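Section 5. Working Around the Arm: Table Handling Tasks

Plemach Set-Up Guide, revised 2026-04-18

5.1 Before you read this section

Most of the safety rules you will find for shared-space arms were written by people selling shared-space arms. The word "collaborative" shows up on the box, on the pendant start screen and in the sales slides, and it tells you very little. An arm does not become safe to stand next to when somebody prints that word on it. The task, the speed, the thing being held and the table under it all count, and the box knows none of those.

We wrote this section after the January review at Bettencourt, where a perfectly good arm passed every paper check and still pinned a tablecloth and dragged a load of dishes toward the operator. No one was hurt. The checklist had no line for cloth.

5.2 Who may run a table task

Anyone signed off by the site lead. A vendor's online course does not count as a sign-off. We have read the Pundach course. It can be passed in nine minutes by clicking Next.

5.3 Setting up the table

1. Put the arm in its parked pose and lock out motion from the pendant. Do not rely on "pause."

2. Check the stand bolts by hand. If one moves, stop there and call the site lead.

3. Lay the cover cloth flat and clip it at the corners under the tabletop. Use a matte cloth. Shiny covers throw glare into the overhead camera, and the vision software will report a confident position for something that is not there.

4. Route every cable that hangs near the table behind the back edge and fix it there. Tape is not fixing.

5. Set out the objects. For first runs use light plastic dishes only. No glass, no ceramic, no metal, nothing with liquid in it, whatever the payload figure says.

6. Move chairs and spare equipment outside the marked reach line. The reach line is drawn for the arm plus the tool plus the largest object it will hold. If the line on your floor was drawn for the bare arm, draw it again.

Note: Step 6 is the one most often skipped. Simão Teixeira checked the floor lines at our own sites and found the same mistake at two of them, both with a current certificate on the wall.

5.4 First run

1. Stand outside the reach line with the enabling switch in your hand. A second person stands at the emergency stop and does nothing else. Not filming, not taking notes.

2. Start in reduced speed mode. Read the speed off the pendant yourself.

3. Run the approach with no objects on the table.

4. Put one dish out and run the pick. Watch the rim. Thin plastic flexes when it is pressed, and a flexed dish can spring loose sideways.

5. Repeat with the full set of dishes in place. Crowding changes the path, and a planner that behaved well with one dish may swing the elbow wide to get past several.

6. Log the run by number, including the failed ones. The Stiltus template has a field for successful picks and no field for drops, so write the drops in the margin until they fix it.

CAUTION: Never reach in to straighten a dish while the arm is holding another. Lock out first. Force limiting is tested with a flat pad against a sensor. Your wrist between an elbow housing and a table edge is a different test.

CAUTION: A held object is part of the robot. A rounded tool with a sharp-edged thing in it has a sharp edge.

5.5 About the force limit

The factory setting on our units can be changed by anyone with the pendant password, and the password is often on a sticker under the pendant. Change it. Remove the sticker.

After any change to the tool, the cloth, the table height or the object set, measure contact force again at the points people can touch. Treat the old numbers as expired. Vendors will tell you a small change does not need a new measurement. Ask them to put that in writing, and see how long the answer takes.

5.6 What a risk assessment should say

It should name the task. "Pick and place" is too broad to be assessed. "Lifting light plastic bowls from a cloth-covered table, one operator present" can be. If your document would fit any arm in any room, send it back.

It should also say who reads it again and when. Under our rules that is the site lead, after every 371 logged runs or any contact event, whichever comes first. We make no claim that 371 is a scientific number. It was the run count when the Bettencourt cloth got caught.

5.7 When to stop

Stop if a dish is dropped twice in a row, if the cloth has moved at all, if the arm slows for no reason you can name, or if anyone in the room feels uneasy and cannot say why. Restarting needs up to two signatures, depending on the cause. See the table in Section 9.

Comments on this section may be added below by any signed-off operator and will stay in the guide until the next revision.
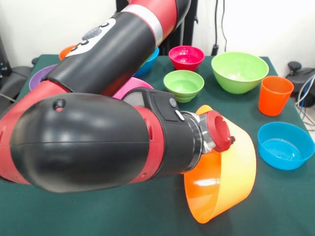
Ermelinda Leitão: I agree with most of this, but 5.4 asks for a second person at the stop button and our night shift has one operator. Either the rule bends or the night runs end. I would end the night runs, and I would like the guide to say so in plain words before somebody decides the other way.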